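4. Showing the arms what to do

4.1 Handles first, then hands

I should say at the outset that I came to the Zallport task thinking teleoperation was the easy bit. We had two arms on one bar, a pair of Vidal handles on the bench behind me, and the Wutance recorder logging joint positions and camera views together. You move a handle, the matching arm moves, you squeeze, the gripper closes. I gave myself an afternoon to get fluent and it took most of June.

The trouble was mostly my own elbows. A handle that is comfortable for reaching the far side of the table is miserable for anything close to the bar, and with both arms going at once I kept steering with the hand I was looking at and letting the other one drift. In the early recordings you can see one gripper doing careful work while its partner wanders off like a bored child. A policy trained on those will happily learn the wandering too (ours did), so I threw them all out and started again.

What helped was a dull routine. I park both arms, start the recorder, wait for a breath, and then bring the two grippers in from their own sides. Whichever hand isn't doing the fiddly part stays near the work and keeps still. I also stopped talking while recording, which my office mates will tell you was the bigger change.

Figure 3. Left and right grippers brought in over the metal ring, a small blue part at the left tip.
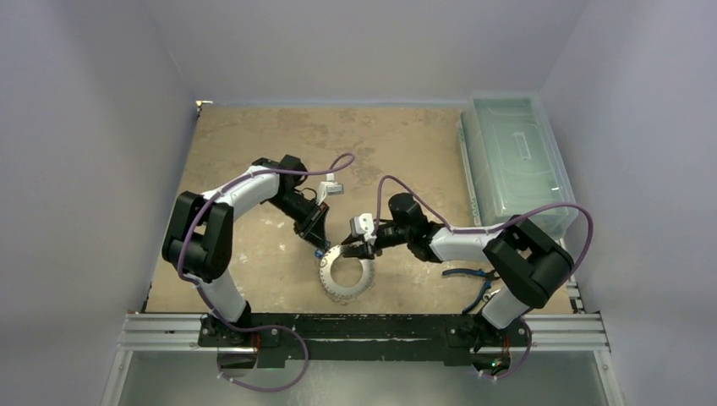 Is it better to guide the arms directly by hand, or to drive them from the handles?

For two-armed work we prefer the handles. Guiding by hand feels more natural and you sense contact straight away, but your own arms end up in the camera views, and holding two robots at once leaves you nothing to steady yourself with. We still use direct guiding for single-arm reaches and for finding a sensible parking pose.

I don't want to oversell the handles, mind. They give back no force at all in our set-up, so pressing a part against the table and hovering just over it feel exactly the same in the palm. I learned to go by the picture on the screen and by the sound of the motors, and the second of those is no use to the policy whatsoever. At Zustberg, where we ran the first trials, the bench was next to a noisy extractor and my demonstrations got noticeably worse. I had been leaning on the sound far more than I realised.

The speed question came up too. I'm naturally quick and rather jerky, and the recorder faithfully keeps every jerk. We tried asking demonstrators to move at half their normal pace, which made everyone tense and produced long pauses in odd places. In the end we scaled the handles down so that a big comfortable sweep gave a smaller movement at the gripper, and left people's pace alone. Pauses didn't vanish, but they moved to the spots where a person does stop and think, just before a grasp or just before letting go. We trim anything longer than two seconds with both arms still.

4.2 Things that dangle

Rigid parts forgive a lot. Once you have hold of one, it goes where the gripper goes, and a small wobble in the handle is a small wobble in the part and no more. Keys and rings on a strap are another matter entirely! The grip can be spotless and the far end of the bundle still has its own ideas, and every correction you make arrives late and makes things worse. My instinct was to chase the swing. Please don't do that. The better demonstrators in our group just hold still until it has calmed down, or lower it so the bottom touches the table early and the surface takes the energy out.

This matters for the wrist views in particular. A fast-moving bundle smears across the image at the ordinary shutter setting, and the policy is then asked to pick an action from streaks. I went back and forth on whether to drop such stretches from the training set. I've left them in, on the grounds that the arms will meet blurry views at run time whether we like it or not, but I'd be glad to see somebody test it properly.

Figure 4. Wrist view of the other arm holding a blue strap, with the rings and keys below it in motion. 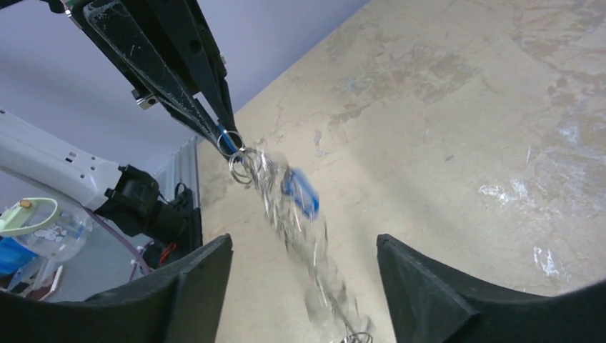 4.3 How much showing is enough

The final set has 54 demonstrations. We trained for 4000 steps on the lot and then again on a subset of 39, chosen by leaving out every run where I had marked a regrasp or a hesitation in the notes. I fully expected the tidy subset to win. It was a bit smoother to watch, and it was hopeless as soon as a grasp slipped, as it had never been shown anybody recovering from one. The full set looked scruffier and got itself out of trouble more often. So the regrasps stay, and I now put a few in on purpose.

Deliberate mistakes are harder to show than you'd think. If I plan the slip, I begin recovering before it happens, and the recording has this strange clairvoyant look. The best ones came from asking a second person to choose an awkward starting layout while I looked away, then simply getting on with it. That also gave us more variety in where things lay than my own habits ever would.

Figure 5. Fixed view of the workspace, with small parts and hand tools on the table.
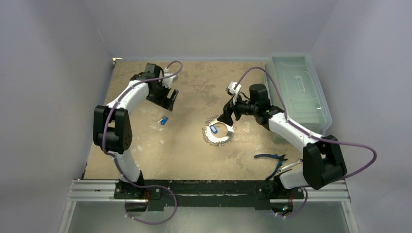

Layout variety turned out to be the part of the protocol I'd defend most strongly. A demonstrator left alone will put things back in nearly the same place each time, and the policy quietly learns the place. We shift the parts between recordings and we let other items share the table, as with the blue-handled pliers and the wrench near the right arm's base in Figure 5. They have no role in the task. They do sit awkwardly close to where the right arm works, though, and that changes how a person drives it: I come in higher and drop down later, and the recorded paths spread out nicely as a result. With a bare table everyone takes the same low, lazy line.

One caution on this for anybody copying the protocol. Move the extra items before the recorder starts and leave them alone until it stops. I once nudged a tool clear with the idle gripper halfway through a run, thought nothing of it, and for a week afterwards the trained policy made a little sideways shove at the same point, with nothing there to push.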